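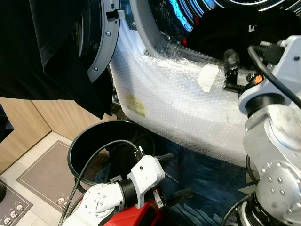 About Plovness

Plovness is a residential school of housekeeping and garment care. We prepare students for work in hotels, care homes, theaters and private households, and we offer shorter courses for adults who wish to run a laundry room well at home. The school opened with 7 students in one rented room. It now occupies two connected buildings, known as Ravn House and Ilum House, and enrolls 19 students in each full-time class.

Our Approach

Instruction at Plovness begins with the garment. Students learn to read a care label, check pockets and seams, close zippers, and decide what may share a load and what must wait. Only then do they turn to the machine. We have found that most damage to clothing occurs before the door is closed or in the minutes after it is opened, and the first term is arranged accordingly.

Front-loading washers are used throughout the program. Students are taught to clear the drum fully at the end of a cycle, to feel along the rubber seal for small items, and to leave the door ajar between loads.
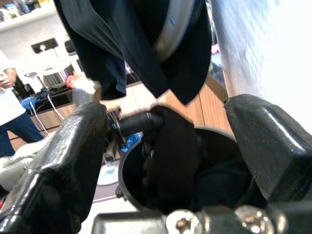
Dark clothing is taught as a subject in its own right. It shows lint, fades unevenly, and is easily confused once several pieces are together - a navy garment and a black one can look alike in poor light. Trim calls for separate attention. A grey-silver band running across dark navy cloth, for instance, is the kind of detail a student is expected to notice before choosing a temperature. Students also practice moving fabric between a drum and a round, open-rimmed container, a simple task that is often done carelessly. Pieces left hanging over the rim are to be gathered in before the container is carried.

Programs

The full-time certificate begins each January and covers washing, drying, pressing, folding, stain treatment and linen storage. Evening courses are offered throughout the year in Ilum House. The Wedix Program, our course for working laundry staff, may be taken at the school or at the employer's premises.

The Ravn House laundry handles 4,000 pieces a year, including table linen, uniforms and everyday clothing. All of it is sorted, washed and returned by students under the supervision of an instructor.

Admissions and Visits

No previous experience is required. Applicants attend a short interview and spend one morning in the laundry with a current class. Visitors are welcome by appointment, and are asked to report to the front desk in Ravn House on arrival.

Page last updated September 22, 2021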